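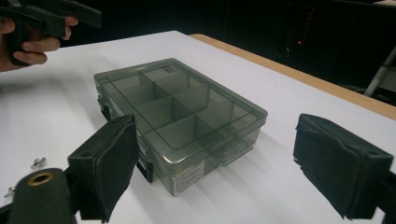
I keep hearing that a divided plastic box will fix my sewing drawer. Yu-na Chae swears by hers. My sister swears by hers. So I bought one, and I have doubts. Smoky see-through plastic, two rows of little compartments and one wide one across the end. The wide one is the only one I trust. Everything I own that needs sorting is either too long for a small slot or so tiny it'll crawl under a divider the first time I carry the thing upstairs.

2/ The listing promised it would "transform your craft space." My craft space is half a dresser and a windowsill. I'd settle for finding the size 10 needles before September.

3/ Tried to plan it on paper first. Snaps, hooks and eyes, bobbins, the odd buttons. Got as far as the odd buttons and quit. There is no system for odd buttons. Anyone selling you one has never inherited a tin of them.

4/ People asking what I paid: 44 with the shipping, for two. Yes, I know. The second one is going to Jarrah for his fishing stuff, and he doesn't believe in it either. 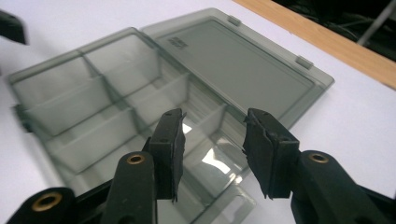
Lid folded back, nothing in it yet.

5/ My real complaint with these is the walls. Lay a bobbin flat and fine. Try to get a single hook out of a square corner with your fingertips and tell me how much time you saved. A saucer works better — I've used a saucer for years.

6/ Joon-young says tip the whole box out onto a towel when you need something small. Then what did I buy the box for?

7/ Also not sold on labels. I labeled my thread drawers once. Within a month "BLUES" had a zipper, a thimble and a dead battery in it.

8/ Fine, I'll be fair and give it 30 days. Bobbins and snaps go in the small slots, seam ripper in the wide one if it fits. The buttons stay in the tin.

9/ Tae-yang just replied that I should get the bigger size. I haven't put one snap in this one yet. Muting this until after dinner.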